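### 3.2 調査票の配布形態と記入環境

本節では、紙面調査票の配布形態が回答の完遂率および自由記述の分量に及ぼす影響を検討する。前節で述べたとおり、Umcombe地区とHudthorpe地区では住民構成に大きな差がないにもかかわらず、初回調査における無回答項目の分布は明らかに異なっていた。Golob(Borislav Golob)は、この種の地区間差の多くが設問内容よりも記入時の物理的条件に由来すると指摘し、机の広さ、着席の向き、用紙の置かれ方を統制変数に加えるよう提案している。本研究もこの立場を踏襲する。

調査票は3000部を印刷し、郵送、窓口手渡し、集会施設での据え置き、訪問時の直接配布という4つの経路で配布した。用紙はすべて白色とし、片面にのみ印刷した。両面印刷は費用の面で有利であるが、予備調査において裏面の見落としが繰り返し確認されたため採用しなかった。郵送分には返信用封筒を同封し、他の経路では回収箱を用いた。設問の文言と順序は、すべての経路で共通である。

紙面の構成については、3つの版を比較した。第一の版は上部に標題を1行で置き、その下に小型の表を配するものである。第二の版では表を用いず、設問を文章として縦に並べた。第三の版は両者の折衷であり、属性項目のみを表にまとめ、意見項目を文章形式とした。版の割り当ては配布経路ごとに無作為化し、同一世帯に異なる版が届かないよう調整した。

記入に用いる机についても記録を行った。集会施設では既設の家具をそのまま使用したため、角机と丸机が混在している。角机では用紙の下辺を机の縁に揃えて置く回答者が多いのに対し、丸机にはそのような基準線がなく、用紙の角度は回答者ごとにばらつく。同様の傾向は、Imaiによる閲覧席の観察報告にも記されている。

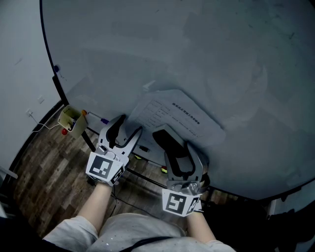

**図4** 円形の卓上に斜めに置かれた用紙。標題行の下に小型の表が印刷されている。

用紙の角度そのものが回答内容に影響するとは考えにくい。しかし、行間の狭い表では、視線の移動方向と罫線の向きがずれることにより、隣接する行への誤記入が生じうる。実際、第一の版における誤記入は丸机の利用者に偏っており、第二の版ではこの偏りが認められなかった。第三の版では属性項目に限って同様の偏りが見られたが、件数が少なく、統計的な判断は留保する。

自由記述の分量には、配布経路による差が強く表れた。郵送による回答は窓口手渡しに比べて記述が長く、複数の論点にわたるものも多い。窓口では待ち時間のうちに記入を終えようとする回答者が多かったと考えられ、9月の繁忙期に回収した分では記述欄の空白がとくに目立つ。訪問時の直接配布では、調査員の在席が記述を促す場合と抑制する場合の双方があり、平均値のみからその効果を論じることは適切でない。この点については、調査員別の集計を付録に示した。

集計にはGrolicoの入力様式を用い、各票を2名が独立に転記したうえで突き合わせた。転記結果が一致しない項目は原票に戻って確認し、なお判読できないものは欠損として扱った。表の行を取り違えたとみられる回答についても、推測による修正は行っていない。この方針により第一の版の有効回答はやや減少したが、版の間の比較においては、補正の基準が恣意的になることを避ける利点の方が大きいと判断した。

本節の分析には二点の制約がある。第一に、Hudthorpe地区では丸机を備えた施設が少なく、机の形状の効果と地区の効果を十分に分離できない。第二に、郵送分については記入場所を自己申告に依拠しており、机の形状に関する設問には無回答が多い。したがって、机の形状に関する推定は集会施設で回収した票に限定し、郵送分は紙面構成の比較にのみ使用する。次節では、この区分に従って版ごとの完遂率を示す。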